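Flatevdale Community Hall – Linen and Furnishings Group
Minutes of the meeting held Mar 13, 2022

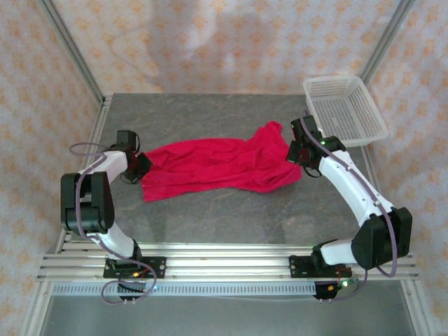 Xiaoyan Lu asked that the group settle the folding method for the long cloths before anything else was discussed, as the cupboard in the back corridor could no longer be closed and the supper evening had been delayed by the search for covers of the right length.

The Chair, Mingxuan Luo, agreed to take that item first. The order of the agenda was changed accordingly.

Present: Mingxuan Luo (Chair), Xiaoyan Lu (minutes), members of the group.
Apologies: received from two members and noted.

1. Minutes of the previous meeting
Approved with one correction. Under item 4, "napkins" should read "table runners".

2. Folding and storage of cloths
The group considered the present practice, under which cloths are rolled, folded or laid flat according to the habits of whoever is clearing up. It was noted that the red cloths show creases more plainly than the cream ones and that those kept at the bottom of the pile come out with hard lines across the middle.

The Chair proposed that every long cloth be spread out along a table and drawn out from both ends before folding. Any bunching should be worked toward the nearer end and shaken out, and the corners matched. The cloth would then be folded in half along its length, and in half again, and finished in thirds.

One member asked whether rolling on cardboard tubes would be better. Xiaoyan Lu replied that tubes had been tried in the upstairs store and took up a full shelf for 12 cloths. The member asked that the minutes record a continued preference for tubes.

Agreed: the method proposed by the Chair to be used for all long cloths. Round cloths to be left as they are until the next meeting.

3. Labels
It was reported that there are 40 long cloths on the inventory and that 15 carry no label. Labels are to be sewn into one corner on the underside, giving the length and the year of purchase. Iron-on labels were discussed and not favored, several having come away in the wash.

Xiaoyan Lu offered to prepare the labels. The offer was accepted with thanks.

4. Laundry
The group received a letter from Lellow Laundry setting out its terms for the coming year. Red items will be washed separately and must be bagged separately by the hall. The Chair observed that this had been the rule before, though it had not been followed – two cream cloths now have a pink cast and have been moved to craft use.

A question was raised as to whether hirers should be charged for stains. Views differed. Some members felt that a charge would discourage the smaller clubs. Others pointed out that candle wax in particular takes a good deal of time to remove. No decision was reached, and the matter will come back when the hire terms are reviewed in July.

5. Tables
The group discussed whether felt should be put under the cloths for formal suppers. The longer cloths are inclined to slide when guests are being seated. Clips were thought unsightly by most of those present. It was agreed to try felt on one table at the next supper and to compare it with the others.

6. Purchases
Quotations were received from Tian Textiles and from Prunex for replacement cloths. The Prunex quotation came to $1,046 with delivery. The Tian quotation was lower but did not include hemming, and the group was unable to compare the two on equal terms.

Agreed: the Chair to write to Tian Textiles for a price including hemming, and to ask both firms for a swatch of the red. No order to be placed until the swatches have been seen in the main hall under the evening lights.

7. Other business
The shelf paper in the linen cupboard is torn and will be replaced when the cupboard is next emptied. The key is to be returned to the hook in the office after use and not left in the door.

The steam iron is leaking at the base. Members were asked not to use it until it has been looked at.

Actions
Mingxuan Luo – letter to Tian Textiles; swatches from both firms; reply to Lellow Laundry accepting terms.
Xiaoyan Lu – labels; folding instructions to be typed and fixed inside the cupboard door.
All members – refold the long cloths now in the cupboard by the agreed method.

The date of the next meeting will be sent out with the agenda.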